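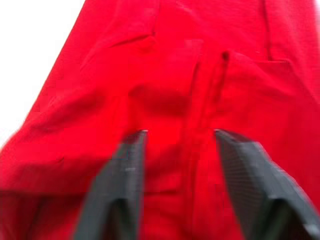
Laundry Tips From the Teltdale Open Day

14 shares | 5 comments

The Teltdale workshop opened its doors in July and I went along for the laundry demonstration. They had an arm picking up clothes and folding them on a table. I do the washing for a household of five, and I came home with more folding tips than I had expected from a machine. The people running it have spent a long time working out why a shirt goes wrong when it's picked up, and most of what they said applies to hands too.

The session was led by Tihomir Spahić. He talked while the arm worked and took questions at the end. My notes are below, mixed in with what I have tried at home.

Picking up a garment

Look for a seam before you grab. A single layer of cloth pinched in the middle will stretch and swing, and the rest hangs in a lump. A seam is thicker and stiffer, so the piece hangs straighter from it. On a shirt, the shoulder seams are best. The front placket is second best if the shirt is buttoned.

Tihomir's team spends a lot of time on this one step. A garment dropped on the table in a heap has no obvious top, and the arm may take hold of whatever is highest. Sometimes that is a sleeve, sometimes a fold of the back. When it gets a bad grip it puts the garment down and tries again. I now do the same. If I pick up a shirt and it comes up twisted, I set it down and start over, which is quicker than trying to turn it in the air.

Pinch with the flat of the fingers and keep the nails out of it. This matters most on knits and on anything with a loose weave.

Check that you have only the layers you want. With a jacket it is easy to catch the lining along with the shell, and then the lining bunches up inside when you fold it. Rub the cloth between finger and thumb. You can feel two layers slide.

Getting it flat

Shake once, hard, then lay it down. Several small shakes put in as many wrinkles as they take out.

Lay the far edge down first and pull the rest toward you as you lower it. The arm did this with a towel and the towel came out flatter than mine do. Dragging across the table did most of the smoothing. It needs a surface with a little slip. A bare table works. A bedspread does not, and that is where I had been folding for years.

Smooth from the center out to the sides. Go down the placket first, then out to the side seams, then the sleeves.

Close buttons before you fold. Top, middle and bottom is enough for a work shirt. For a jacket with a zipper, run it up all the way so the two sides line up.

Lay pocket flaps down flat by hand. A flap that is folded back under the weight of a stack will set that way, and you will need the iron to get it out. If the pocket has a button, fasten it.

Colors and the table

One woman asked if the color of the clothes made any difference. Tihomir said it does for their cameras. Dark cloth on a dark table gives them trouble because the edge is hard to find, so they like a plain background that contrasts with the clothes. I sort socks on a white sheet now. Black and navy are much easier to tell apart on it, and you see lint before it goes into the drawer.

The same goes for checking stains. Put the piece on something plain, under a good light, before it goes in the machine. A lamp to one side shows up marks that an overhead light misses.

Folding a shirt or light jacket

1. Button it and lay it face down.
2. Smooth the back from the center out.
3. Fold one side in, with the crease running from mid shoulder to hem.
4. Lay that sleeve down along the fold.
5. Do the other side to match.
6. Bring the hem up to the middle, then fold again to the collar.
7. Turn it over and set the collar straight.

For thick cloth skip the second fold in step 6. It only makes a hard roll in the middle that won't stack.

What the arm was slow at

Fitted sheets were not attempted. Someone asked, and the answer was that they had tried it in the spring and would be trying it again.

Socks were slow. Inside-out sleeves stopped it completely and a helper had to turn them. Turn sleeves and pant legs right side out before they go in the wash and you will save yourself the trouble as well.

They had run 170 garments that week, all donated, and each one had been folded several times over. I asked about wear. Tihomir said the cuffs and hems go first, mostly from being gripped at the same spot. If you always hang a sweater by the same two points you will see it too. Change where the clothespins go.

Hot cloth

Take things out of the dryer while they are still a little warm and lay them flat at once, even if you can't fold yet. A stack of unfolded shirts lying flat will keep overnight. A basket of them will not. This one came from a man in the audience who used to run a hotel laundry, and several people wrote it down.

Getting there

The workshop is behind the Bulier building and parking is on the street. Wear flat shoes as the floor has cable covers across it. There was coffee. Seating ran out early and the back row could not see the table very well, so stand to the side if you go. The next open day will have the kitchen bench running, with dish loading. I have put my name down.

Comments (5)

Marge: The towel trick works. I did it on the kitchen counter this morning.

D. Kolev: What about linen? Mine creases if I look at it.
 
Reply from the author: Lay it flat while slightly damp and smooth it by hand. I still iron the collars.

Pat in the valley: I was in the back row. Agree about the seating.

rjw: Zipping up jackets before washing helps too. The teeth catch on everything otherwise.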